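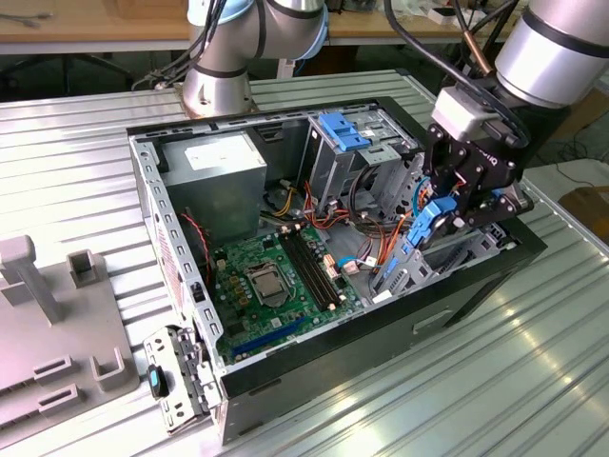
Two arms, one old computer, open day at Brellik

I only went for the free tea, but Janaka Dewan had saved me a spot by the rail and there was no getting out of it. "It takes them apart," he whispered — as if they might hear! 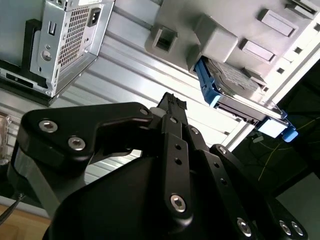
My dad had a computer with blue clips like those, and he swore at it every August. I told Janaka so. He said Brellik had 600 more in the back, all waiting their turn, and did I want one?

I said I'd think about it — and went to find the biscuits.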